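Caring for Playing Cards and Chips at Home

Cards last longer when hands are clean and dry. After each session, square the deck, return it to its box and store it flat, away from radiators. Plastic-coated cards may be wiped with a barely damp cloth and dried at once.
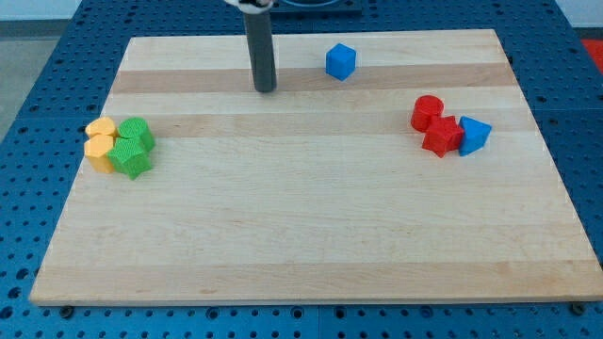

Clay chips should never be soaked. Brush them with a soft toothbrush and a drop of mild soap, then rub each one dry. Felt table covers are best rolled. Folding leaves creases that interfere with dealing. Members should replace any deck with a marked or bent card before the next game.

Hustura Home Games Guide. Contact | Copyright Hustura | Back to top

This site uses cookies. Accept | Settings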